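Home Forums > Floors, Carpets and Rugs > Wool rug shedding like mad, is this normal or did I buy a dud?

Darkside
Posted August 4, 2020

Hi all, long time reader, first time starting a thread. We bought a big cut pile wool rug for the lounge room and it has not stopped shedding since we rolled it out. I'm emptying the vacuum barrel twice every time I do the room. There's fluff on the couch, fluff up the skirting boards, fluff in my cuppa. It cost $1,572 on sale so I'm not keen to just wear it.

The shop reckons "all wool sheds a bit" and to give it time. How much time though? We've had it 24 days. I vacuum every second day with the powered head on the low setting. Is it normal or should I be pushing for my money back?

Mesier
Re: Wool rug shedding like mad

Stop using the powered head! That's your problem right there. The brush bar is ripping the fibres out faster than they'd ever come loose by themselves. Turn it off or swap to the plain floor tool, suction only, and go with the pile. I'd leave it a week between vacuums as well, for the first couple of months anyway.

Mine shed for ages (we got it in October and it was well into the new year before it calmed down) and it's a lovely rug now, hardly drops a thing. Be patient with it.

moodley
Re: Wool rug shedding like mad

Gonna disagree with Mesier on the weekly bit. Loose fibre that stays in the pile gets trodden down and mats up with the grit, and then you've got a dirty rug that's still shedding. I'd keep going every second day with suction only. The brush bar I agree on, get rid of it.

What's it backed with? Hand tufted rugs are glued into a backing cloth, and if the glue's rubbish they'll shed until there's no rug left. Hand knotted or woven, you can pretty much wait it out. Flip a corner over. If you see a cotton cloth stuck on the back it's tufted.

Darkside
Re: Wool rug shedding like mad

Just flipped it. Cotton cloth, stuck on. Bugger.

There's also a bit of pale dust on the floorboards underneath, like very fine sand. Didn't notice that until now. And it does have a smell, sort of rubbery, worse when the heater's been on. I'd put that down to it being new.
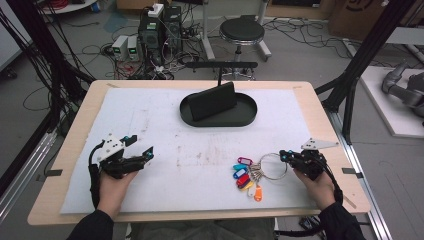 Lunton reckons the dust is the one to worry about, going by a post in the old tufted rug thread, which said that powder under a rug this new means the latex is already breaking down and no amount of gentle vacuuming will fix it. I've gone and read the whole thing now and half the people in there had the same rubbery smell too. Not feeling great about it!

Mesier
Re: Wool rug shedding like mad

Hang on, don't panic yet. Some of them have chalk in the glue as a filler and a bit drops out when the rug's been rolled up and carted around. Sweep up what's there, put the rug back down and have another look in a fortnight. If it's clean underneath you're right.

Also, have you got an underlay? On bare boards the backing rubs every time someone walks over it. Get a decent felt one, cut a little bit smaller than the rug all the way round so it doesn't peek out.

lunton
Re: Wool rug shedding like mad

Yep that was my post, and I stand by it. I waited on mine, did the underlay, did the suction only, all of it. By the time I was sure it was faulty the shop was telling me it was wear and tear. If I had my time over I'd have complained in the first month and let them argue about it.

Take photos of the dust, the back and a full vacuum barrel, and put it in writing. Email, not over the counter. Say you want a refund or a replacement and keep every reply. You don't need the extended warranty they tried to sell you either, you've got rights under consumer law if it's faulty.

moodley
Re: Wool rug shedding like mad

What Lunton said about email. But I'd still do Mesier's sweep and check at the same time, doesn't cost you anything and you'll have a before and after to send them.

One more thing, don't let anyone steam clean it or shampoo it in the meantime. Tufted backing hates being soaked, the cloth can let go and you get ripples and brown marks coming up through the wool. Then the shop will say you did it. Spills get blotted with a dry white towel and that's it.

Darkside
Re: Wool rug shedding like mad

Righto, email's gone in, with photos. I worked out I've paid $111 for delivery on top as well so I've asked for that back too, we'll see.

Powered head is off. Huge difference in how much it pulls up, so Mesier was right there, but there's still plenty coming out if I just run my hand over it. The felt underlay was $40 and I've held off buying it until I hear back, no point if the rug's going home.

lunton
Re: Wool rug shedding like mad

Good on you. Don't accept store credit unless there's something else in there you'd want.

Mesier
Re: Wool rug shedding like mad

I'd still give it the fortnight, but fair enough. If they do offer a swap, ask for a woven one and check the back before you let the delivery blokes leave.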